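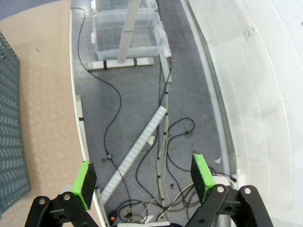
Storage Bins and Floor Clutter: README

Hi, and thanks for downloading this! I put this set together with Hendrik Zulu over one long January, mostly in the evenings, and it's all about the stuff people keep in bins and crates and the stuff that ends up on the floor next to them. If you're after beautifully styled closets you'll be disappointed. We wanted rooms in the middle of being sorted out, with things leaning on other things.

What you get

There are 2,000 pictures in the main folder and a smaller folder of 85 that we call the hard ones. Every picture has a short line of text with it, written by me or Hendrik, saying what kinds of containers are in it and what's lying around loose. The text lines live in one big spreadsheet called notes. I know, I know, a spreadsheet, but it opens everywhere and Hendrik likes to sort things by color.

The pictures come in two batches. The first one is Gosport, which is just our name for it (I was on a naming kick, don't read anything into it). Gosport has 700 pictures and the notes are shorter, because I wrote most of them before we had agreed on any words. The second batch is Trarbridge and it's the rest of the main folder. If you only have time for one, take Trarbridge.

Words we use in the notes

This took us way longer than the pictures did! We went back and forth on it over a lot of tea and ended up here:

bin – a plastic storage container you can see through, at least a little. Translucent counts. Lids don't matter.

crate – slots or holes in the sides, any color. If it's got ventilation slots it's a crate even when it's being used like a bin.

strip – anything long and flat lying on the floor, including LED light strips. I wanted a separate word for lights and lost that argument.

pole – upright, thin, standing by itself or on a base. If there's a base bar it goes in the same entry as the pole.

pipe – long and round and lying down or running along something. Yes, a pole on its side becomes a pipe. Hendrik hates this one.

rail – a raised edge that separates one bit of floor from another. Curved ones get the word curved in front.

block – small, solid, and we couldn't think of anything better. Please don't build anything important on this word.

We name colors the way you'd say them to a friend. Gray-blue is fine, beige is fine, and when one of us said tan and the other said beige we wrote both. Tape gets its own mention if it's wrapped around something, so you'll see things like "white bar, black tape" all over Trarbridge.

How we deal with things you only half see

A crate that's mostly out of the picture still counts as a crate if you can see the slots. A bin behind another bin gets its own entry, even if there's only a sliver showing. We don't guess at what's inside. If the plastic is too cloudy to tell, the contents column stays blank, and a blank doesn't mean empty! I've had two people write to me about that already, so I'm putting it where you'll hopefully trip over it.

The hard ones

White things next to other white things, mostly. White rails, white pipes, white panels – your eye slides right off them. There's a fair amount of clear plastic in here too, on gray floors, where you sort of have to decide where the bin stops. Hendrik and I each did these separately and then compared, and both versions are in the spreadsheet so you can see where we disagreed.

Known problems

Some of the Gosport notes say "box" when they should say bin. I fixed as many as I could stand. A few lines use "tub," and that was me on a bad night. The file called guerin_old is an earlier version of the Guérin word list and you can ignore it completely; I keep it because some of the older notes point to it.

Using it

Teach with it, sort it, print it out and stick it on a wall, whatever you like. Credit is nice (Genalyn Bautista and Hendrik Zulu, in either order). Please don't sell the set as it is. If you fix any of the notes, send them over and I'll put them in the next version, which will be called Mavov and will have a proper word for lights if I get my way.

– Genalyn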